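Netzwerkbetrieb und IT-Dienste -- Mitteilungen an die Mieter

Umstellung der Gebäudeverkabelung und neue Regeln für die Etagenverteiler

27. Februar 2019

Die Erneuerung der Datenverkabelung im Haus B geht in den zweiten Bauabschnitt. Betroffen sind die Etagen 2 bis 4 einschließlich der Werkstatträume im Hofflügel. Der erste Bauabschnitt (Erdgeschoss und Etage 1) ist abgenommen, die Messprotokolle liegen bei der Hausverwaltung und können dort nach Anmeldung eingesehen werden. Fragen zum Ablauf beantwortet Gerd Lammers, für die technische Planung ist das Büro Onyshchenko zuständig.

Ausgangslage

Der Altbestand stammt überwiegend aus zwei Ausbaustufen. In den vorderen Räumen liegen Leitungen der Kategorie 5, in den später ausgebauten Bereichen Kategorie 5e. Beide Bestände sind für 1000BASE-T grundsätzlich brauchbar, sofern Länge und Anschlusstechnik stimmen. Bei der Bestandsaufnahme war das an vielen Stellen nicht der Fall. Gefunden wurden Strecken mit mehr als 90 Metern fest verlegter Leitung, nachträglich gesetzte Kupplungen in Zwischendecken, aufgetrennte Paare an den Dosen und in Etage 3 ein Abschnitt, in dem zwei Anschlüsse über dieselbe Leitung geführt waren. Die letztgenannte Bauform läuft mit 100 Mbit/s ohne Auffälligkeiten und fällt erst auf, wenn ein Gerät Gigabit aushandeln soll.

Neu verlegt wird durchgehend Leitung der Kategorie 7 mit Anschlusskomponenten der Kategorie 6A. Die Strecke ist damit nach Klasse EA einzustufen, da die Anschlusstechnik die Einstufung begrenzt. Für 10GBASE-T über die volle Länge reicht das aus. Insgesamt werden im zweiten Bauabschnitt 400 Leitungen aufgelegt. Bis zum Ende des dritten Abschnitts werden es 625 sein.

Potentialausgleich und Schirmung

Die neue Anlage ist durchgängig geschirmt. Jeder Verteilerschrank wird mit einem eigenen Leiter an die Potentialausgleichsschiene der Etage angeschlossen. Die Patchfelder sind über ihre Montageschienen kontaktiert und zusätzlich mit einem Erdungsleiter versehen. Lackierte Flächen gelten nicht als Kontaktfläche. Bei der Abnahme des ersten Abschnitts mussten zwei Felder aus diesem Grund nachgearbeitet werden.

Ungeschirmte Patchkabel dürfen an den neuen Dosen weiterhin verwendet werden, der Schirm endet dann an der Dose. Für Arbeitsplätze mit frequenzgeregelten Antrieben, Schaltnetzteilen größerer Leistung oder Schweißgeräten in der Nähe empfehlen wir geschirmte Kabel mit metallischem Steckergehäuse. Die Datenleitungen werden getrennt von den Energieleitungen geführt. In den Brüstungskanälen übernimmt ein Trennsteg diese Aufgabe, er darf beim Nachrüsten von Steckdosen nicht entfernt werden.
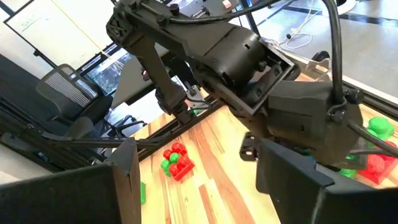

Beschriftung

Das alte Schema mit fortlaufenden Nummern je Raum entfällt. Jede Dose erhält eine Kennung aus Etage, Verteiler, Feld und Port, zum Beispiel 3-A-02-17. Dieselbe Kennung steht am Patchfeld und im Leitungsplan. Die Schilder werden gedruckt und an beiden Enden auch auf dem Kabelmantel angebracht, Handbeschriftungen mit Filzstift werden bei der Abnahme nicht akzeptiert. Die Zuordnung der alten zu den neuen Nummern führt Sinan Soylu in einer Tabelle, die nach Abschluss jeder Etage an die technischen Ansprechpartner der Mieter geht. Wer intern mit den alten Nummern arbeitet (Telefonlisten, Inventarsysteme, Überwachungssoftware), sollte die Umstellung dort einplanen.

Messung

Jede Strecke wird als Permanent Link gemessen. Geprüft werden Verdrahtung, Länge, Einfügedämpfung, Rückflussdämpfung, NEXT und PS NEXT, ACR-F und PS ACR-F sowie Laufzeit und Laufzeitunterschied. Ergebnisse, die innerhalb der Messunsicherheit am Grenzwert liegen, werden vom Messgerät mit einem Stern ausgewiesen. Im Vertrag mit der ausführenden Firma Telton ist festgelegt, dass solche Strecken neu aufzulegen und erneut zu messen sind. Die Geräte sind vor Beginn jeder Messreihe zu referenzieren, das Datum der letzten Kalibrierung muss im Protokoll erscheinen. Abzugeben sind die Originaldateien des Messgeräts, ein PDF-Auszug allein genügt nicht.

Fernspeisung über Datenleitung

Mehrere Mieter haben nach Power over Ethernet gefragt. Die Etagenverteiler werden mit Switches ausgestattet, die nach IEEE 802.3at bis zu 30 Watt je Port einspeisen. Das Leistungsbudget je Switch beträgt 600 Watt. Bei voller Ausnutzung der 30 Watt können damit 20 Ports gleichzeitig versorgt werden, in der Praxis liegen Telefone und Zugangspunkte meist deutlich darunter. Geräte mit höherem Bedarf sind vorab anzumelden. Nicht standardkonforme Einspeiser, die ohne Erkennung Spannung auf die Adern legen, sind im Hausnetz unzulässig.

In gebündelten Leitungen führt die Fernspeisung zu einer Erwärmung, die bei der Planung der Trassen berücksichtigt wurde. Kabelbündel werden deshalb klein gehalten und mit Klettband zusammengefasst. Kabelbinder aus Kunststoff sind in den Schränken nicht zugelassen -- sie verformen bei zu starkem Anzug den Mantel und verschlechtern die Rückflussdämpfung.

Ablauf der Umschaltung

Die alten Anschlüsse bleiben in Betrieb, bis die neuen Strecken einer Etage gemessen und freigegeben sind. Danach wird raumweise umgepatcht. Die Unterbrechung je Raum ist mit 40 Minuten angesetzt. Für Räume mit durchgehend laufenden Systemen kann ein Termin außerhalb der üblichen Arbeitszeit vereinbart werden. Anfragen dazu nimmt Firdevs Kılıçarslan entgegen, benötigt werden die Raumnummer, die Zahl der belegten Dosen und ein Ansprechpartner mit Telefonnummer.

Geräte mit fest eingestellter Geschwindigkeit oder festem Duplexmodus sind vor der Umschaltung auf automatische Aushandlung zu stellen. Eine einseitige Festeinstellung führt bei 100 Mbit/s regelmäßig dazu, dass die Gegenseite Halbduplex annimmt. Die Verbindung kommt zustande, verliert unter Last aber Pakete.

Der Altbestand wird nach der Umschaltung vollständig ausgebaut, auch in den Zwischendecken. Das verringert die Brandlast und schafft Platz in den Trassen. Die Brandschotte in den Steigzonen werden dafür geöffnet und noch am selben Tag wieder geschlossen. Nach dem Verschluss erhält jedes Schott ein Schild mit Datum und ausführender Firma. Eigene Durchführungen der Mieter durch diese Schotte sind untersagt.

Zutritt zu den Etagenverteilern

Mit der Inbetriebnahme der neuen Schränke gelten die bisherigen Schlüssel nicht mehr. Der Zutritt wird über das Schließsystem Plirnik geregelt und protokolliert. Mieter mit eigener aktiver Technik im Etagenverteiler melden bitte bis zu zwei berechtigte Personen. Eigene Geräte müssen einbaufähig im 19-Zoll-Format sein oder auf einem Fachboden stehen und mit Firmenname und Telefonnummer gekennzeichnet werden. Bei der Begehung durch Blair Rennie wurden mehrere Geräte ohne Kennzeichnung festgestellt. Sie werden bei der Umschaltung abgeschaltet und eingelagert.

Der dritte Bauabschnitt beginnt im Mai. Die Raumliste dafür wird mit der nächsten Ausgabe verschickt. Änderungswünsche zur Lage der Dosen sind vorher schriftlich an Hjørdis Rønning zu richten, am besten mit bemaßter Skizze.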